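Zwei Arme, ein Tisch, eine Wäscheklammer

Beim Tag der offenen Tür in der Werkstatt Akurdale drängen sich die Besucher vor einer Zelle, die kaum größer ist als ein Küchentisch. Wer zuschauen will, braucht Geduld.
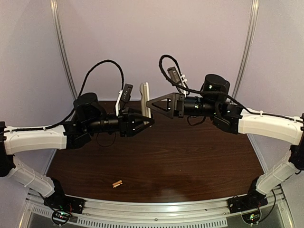
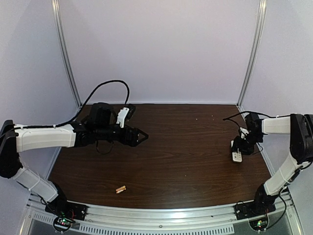
Zwei Arme über derselben Tischplatte in der Vorführzelle.

Von Henrike Tólvaj, Redakteurin für Technik und Arbeit

Die Halle liegt am Ende des Gewerbegebiets Skumberg, hinter einem Getränkemarkt und einer Spedition. Am 9. September 2018 steht das Rolltor offen, auf dem Hof gibt es Kaffee aus Pappbechern, und ein handgeschriebenes Schild weist den Weg zu den Robotern. Bis zum Mittag haben sich 919 Besucher in die Liste am Eingang eingetragen.

Die großen Maschinen stehen vorn. Sie stapeln Kartons, und das tun sie so schnell, dass die meisten Leute nach zwei Minuten weitergehen. Länger bleiben sie hinten links, wo es langsamer zugeht. In einer Zelle mit blassvioletten Wänden sind zwei Arme an eine Aluminiumschiene montiert, weiße Schalen, schwarze Gelenke, die Kabel in hohen Bögen darüber. Auf dem dunkelbraunen Tisch liegt eine kleine Wäscheklammer aus Holz.

Gezeigt wird das Greifen und Übergeben kleiner Dinge. Einmal zeigen die Greifer von beiden Seiten zur Mitte, zwischen den linken Fingern steht ein hellgrauer, flacher Gegenstand mit runden Ecken. Ein anderes Mal hält der rechte Greifer eine kleine weiße Fernbedienung senkrecht knapp über dem Holz. Vorn auf der Schiene leuchten an den Platinen grüne und rote Punkte, und ein Kind fragt, ob das die Augen sind.

Das Vorhaben heißt Beltrán und läuft seit 16 Monaten. Es geht um Handgriffe, die in der Industrie selten gefragt sind und im Haushalt ständig: etwas anfassen, das flach liegt, es drehen, es weitergeben. An vier Tagen in der Woche wird geübt. Die Gegenstände stammen aus Schubladen und Bastelkisten der Belegschaft, ausgesucht nach Größe und Form.

An einem Stehtisch neben der Zelle liegt ein Faltblatt mit den technischen Angaben. Die Fragen der Besucher drehen sich um anderes. Was kostet so ein Arm? Kann er bügeln? Was passiert, wenn der Strom ausfällt? Die Mitarbeiter antworten ruhig und ohne Fachwörter. Bügeln kann er nicht. Bei den Kosten verweisen sie auf den Hersteller.

Eine Vorführung dauert neun Minuten, danach wird die Zelle neu eingerichtet. Eine ältere Frau, nach eigener Auskunft früher Näherin, sieht sich zwei Durchgänge hintereinander an. Sie achtet auf die Spitzen der Greifer – mit den Fingern habe man es leichter, sagt sie, weil man spüre, wie fest man drückt. Der Techniker an der Zelle nickt und schreibt sich etwas auf.

Im November zieht die Gruppe in den Neubau am Flarkham um. Dort soll die Zelle in einem eigenen Raum stehen, mit Sitzbänken für Schulklassen. Anmeldungen nimmt das Büro in Skumberg entgegen.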